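Naming Public Places After Musicians: A Study of the Batulora Bandstand Square
Final report, Civic Culture Project
Submitted Jan 8, 2023

1. Purpose of the study

This report examines how the town of Batulora came to rename its central square after the late singer and composer Rainer Sperling, and how residents responded to the change. The project was carried out as part of the second-year module in civic culture. Its main question is whether the naming of a public place after a musician changes the way that people use or speak of that place.

The square was known until last August as Market Cross. Its new name was announced by the deputy mayor, Roy Hartley, at a short ceremony attended by around 2,000 people. A recording of Sperling's best-known song, "The Road to Vulten", was played from the bandstand, and a stone bearing his name was uncovered on the north side of the square.

2. Background

Sperling was born in Vulten, a village to the east of the town, and moved to Batulora as a child. He sang in the choir of the Hovier Chapel until his voice broke and afterwards studied composition. Much of his later work draws on the hymns and harvest songs of the district, and several pieces remain in use at local weddings and funerals.

The proposal to name a street after him had been made before, without success. The council's records show that the earlier request was declined on grounds of cost, as it would have required a change of address for every household on the street. The square has no residential addresses of its own, and this objection did not arise a second time.

3. Method

The project used three sources: the minutes of the council's public meetings, the letters pages of the local newspaper, and interviews. In all, 20 residents were interviewed, of whom 11 had been present at the ceremony. Each interview followed the same set of questions, and those taking part were told that their names would not be used. Work on the project was divided between the interview group and the archive group, which met together in the department to compare findings.
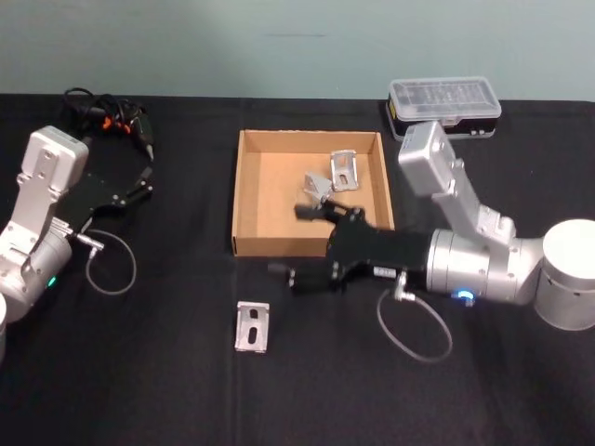 Figure 1. Robot arm with black gripper at a cloth-covered table.

The archive group read all minutes in which the square was discussed. Some of the older volumes were unavailable during the period of study, and the account of the earlier proposal relies on a summary prepared by the council office.

4. Findings

Most of those interviewed supported the new name. The reason given most often was personal memory: a concert attended with a parent, or a song heard on the radio at home. Few spoke of Sperling's standing outside the district. One resident said that the name "puts back into the town something it gave away", referring to the years which the singer spent abroad.

Opposition came from two directions. Four of the residents felt that the old name described the place well and should have been kept. Others had no quarrel with the name itself but objected to the manner of the decision — in particular, to the short period allowed for written comments. The letters pages show the same division, although the tone there is sharper.

Religious feeling played a larger part than expected. Sperling's settings of the evening hymns are well known, and several of the older residents spoke of him in terms usually kept for clergy. 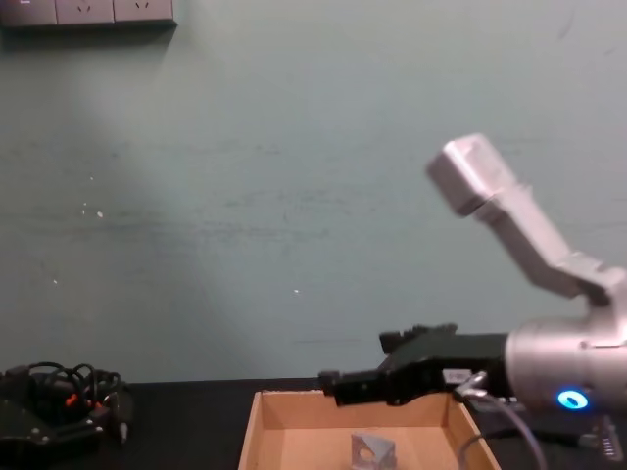
In daily speech the old name has largely survived. Nearly all of those interviewed still used "Market Cross" when giving directions, including some who had spoken warmly of the change. Traders on the square reported that deliveries are still addressed to the former name. The bus timetable, printed by Fajardo Coaches, gives both names.

5. Discussion

The findings suggest that residents treat the new name as an honour paid to a person, and the old name as a means of finding one's way. The two appear to exist side by side without difficulty. The interviews were held within months of the ceremony, however, and it would be unwise to assume that the position will remain the same. Younger residents were also too few among those interviewed for any firm statement about their views.

6. Further work

The interviews should be repeated after a longer interval, with a greater share of school-age residents. A comparison with Vulten, where a lane beside the chapel has carried the Sperling family name for much longer, would also be of value. The interview questions and the list of minutes consulted are held in the department office and may be requested by later students of the module.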